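Surgery check-in moves to the Palus Building in July
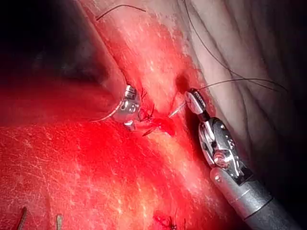 Department of Surgery | Surgical Admissions and Recovery
Evangelista Hospital News, 4/30/26

Patients coming to Evangelista for a planned operation will check in at a new location this summer. Starting in July, the surgery desk on the second floor of the main hospital will close, and all check-in for same-day and inpatient surgery will take place on the ground floor of the Palus Building. The operating rooms are staying where they are. So are the recovery rooms and the surgical wards.

Patients who already have a date in July or later will get a new letter with the correct entrance on it. Letters mailed before the change was settled still show the second-floor desk. Please go by the newer one. Anyone who comes to the old desk by mistake will be walked over through the connecting hallway and will not lose their place.

The move has been planned for a long time. The present waiting room has 27 chairs, and it serves both patients who are about to be called and families who may be waiting most of the day. By midmorning people are often standing in the corridor. The Palus space has separate areas for the two groups, restrooms next to each of them, and a small room where a surgeon can sit down with a family and close the door. It also has windows, which staff asked for more than once during the planning meetings.

What happens at check-in

The steps are the same as they are now. At the desk you will be asked for your name, your date of birth, and the operation you are having. You will be asked these again by the nurse, by the anesthesia team, and by your surgeon. Some patients find the repetition worrying and think their chart has been lost. It is a routine safety check and it is done with everyone.

Bring a photo ID, your insurance card, and a current list of your medicines with the doses. The list should include vitamins, herbal products, eye drops, and inhalers. A photo of the bottle labels on your phone will do if you do not have time to write one out. Leave jewelry at home, including wedding rings and piercings. Glasses, hearing aids, and dentures can be worn until shortly before you go in, and we will give you a labeled container for them.

Eating and drinking

More operations are put off for this reason than for any other we can prevent. Your pre-surgery call will tell you when to stop eating and when to stop drinking, and the two times are usually different. Write both down while you are on the phone. Instructions vary from patient to patient, so advice from a neighbor who had a similar operation may not be right for you. If you eat or drink after your cutoff, call us before leaving home. It may be possible to give you a later time on the same day.

Patients who take blood thinners, insulin, or weight-loss injections need separate instructions. If your pre-surgery call is over and these have not come up, tell the nurse before you hang up.

Parking and the shuttle

The Zidley Street garage is the closest one to the Palus Building. Use level 2, which has a covered walkway straight to the new entrance. The charge for the day of surgery is $5 with a stamped ticket, and tickets can be stamped at the check-in desk or in the family waiting area. Without a stamp the regular hourly rate applies.

The shuttle from the outer lot will add a stop in front of Palus. It begins running before the first check-in time of the morning. Drivers can lower the step and can carry one wheelchair per trip, so if you are coming with a chair and a large family, allow for a second run.

The front circle at the main hospital is being resurfaced and will be closed to private cars for part of the month. Drop-off for clinic visits moves to the side entrance during that time. Surgery patients should ignore the detour signs for the clinics and follow the blue ones.

Messages for families

One family member or friend can sign up for text updates through Vekuten, the message service already in use in the maternity unit. Updates are sent when the patient goes into the operating room, when the operation is finished, and when the patient is awake enough for a visitor. The texts do not include medical results. Those come from the surgeon in person or by phone.

Families often ask why an operation listed for a certain length of time seems to take much longer. The time in your letter covers the surgery alone. Going to sleep, positioning, final checks, closing, and waking up all come on top of it. A long wait between the first and second texts does not by itself mean there is a problem. If you have had no update and are concerned, the staff in the waiting area can call through to the operating room desk.

Two visitors per patient is still the limit in recovery. Children are welcome in the family area as long as an adult stays with them.

Going home

Anyone who has had general anesthesia or sedation needs an adult to take them home and stay with them overnight. A taxi or ride service is fine only if that adult rides along. We do have to cancel operations when no one is available, and we would much prefer to hear about it a few days ahead – the social work office can sometimes help, but they cannot do much at seven in the morning.

Discharge sheets have been rewritten and will be in use at the new location from the first day. The old packet ran to many pages, and patients told us that they could not find what they needed in it. The new one puts the phone numbers at the top of the first page. Below them are the signs that mean you should call: fever, bleeding that soaks through the dressing, pain that gets worse instead of better, or redness that spreads around a wound. There is a separate page on stitches. Some dissolve and some need to be taken out, and your nurse will mark which kind you have and, if they need to come out, where to go for that.

The sheets were tried out on two wards over the winter. Printed copies are available in English and Spanish, and larger type can be requested at the desk. Other languages are read over the phone by an interpreter at no charge.

Comments and old letters

The admissions office has set aside 1,000 comment cards for the first weeks in the new space. They will be in both waiting areas, with a box by the door. Comments on signs and walking distance are the most useful at this stage, as the signs now going up are temporary and can still be changed before the permanent ones are ordered.

Questions about a surgery date should go to your surgeon's office. Questions about parking, the shuttle, or the new entrance can be left on the admissions line, which is checked throughout the day.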